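# Equipment notebook — Q3 order planning

May 2024

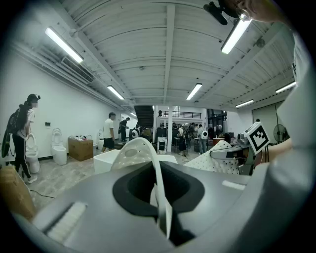
Spent the morning with the order sheet and I'm in a very good mood about it. The big decision is that we go for more hand-held grippers before we spend anything on a second arm, and everyone who was in the room came round to it by lunch. The perforated white fingers are the part I want to buy deep on. They're the part we swap most, and I'd much sooner have a drawer full of them than one more gripper body sitting on a shelf with nothing to put on it. Same for the marker cubes and the dark brackets they mount on. Hina wants each finger set, cube and bracket ordered as one line so we stop finding out in the middle of a session that we have two of the three.

Prices as they stand (per unit, before shipping):

- Gripper body, molded, from Oltlow: 627
- Head-mounted unit plus backpack, from Fatileck: 900
- Finger set with cube and bracket, Kaltasness: waiting on a quote, Tharindu is chasing
- Bathroom fixtures and tub for the practice area: 500 set aside for the next round

The Oltlow number is better than I dared hope! Kasun E. got them down by agreeing to take plain gray bodies in one batch, no custom color, no logo. Fine by me. He also asked whether they'd do the bristle strip pre-fitted in its recess and they said yes, which saves us an afternoon at the bench with tweezers and glue.

Fatileck is the expensive line and I think it's worth it. The backpack is what lets people walk up to a toilet or a tub and work without a cart trailing behind them. What I don't love is the strap, and the cable situation generally. Parveen has a sketch for a clip that would hold the loose end against the pack. If she can print it in-house we don't need Fatileck's "comfort kit" at all, so I've crossed that off for now. (Parveen — the sketch is still on my desk, come get it.)

Question I keep going back to: how many stations can the floor really take? We have three toilets along the left wall and the tub farther in, and once the crowd by the pillar gets going there isn't a lot of walking room left in the middle. My proposal is 2 more stations on the wall side and leave the center open. Kasun T. would push one of them under the mezzanine. I like the idea, but somebody has to check the light back there before we commit, and the marker tracking is going to care about that more than we do.

Practice fixtures: I want sinks next. Toilets were a great first choice, they have lids, hinges, awkward low surfaces, everything we hoped to get data on. A sink on a stand gives us faucets and a different working height. Gunawardena has returns and scratch-and-dent stock and will deliver on a pallet. Need somebody to measure the roll-up door clearance with the fan moved out of the way.

Things I left off on purpose, so we don't argue about them twice:

- Second arm. Revisit when we see how much the new bodies get used.
- Better lighting. Would be lovely. Building's budget, so the request goes to them first.
- Nicer storage. Cardboard boxes are still doing the job. I did add a small rack for the finger sets, paid out of consumables.

Spares policy, draft: one full finger set in reserve per gripper in use, plus whatever odd singles we have. Cubes get printed and checked here, because a cube with a scuffed face is worse than no cube and I want eyes on every one before it goes on a bracket. Hina will write the check sheet.

To do before the order goes out:

1. Tharindu — Kaltasness quote, and ask if they ship fingers separately from brackets if we ever need to
2. Kasun E. — written confirmation from Oltlow on the batch price and the bristle strips
3. Kasun T. — light reading under the mezzanine
4. Parveen — one printed clip, worn for a whole session by someone who'll complain about it
5. Me — door measurement, then the call to Gunawardena

Order goes in the first week of June if the quote is back. Really looking forward to unpacking this one.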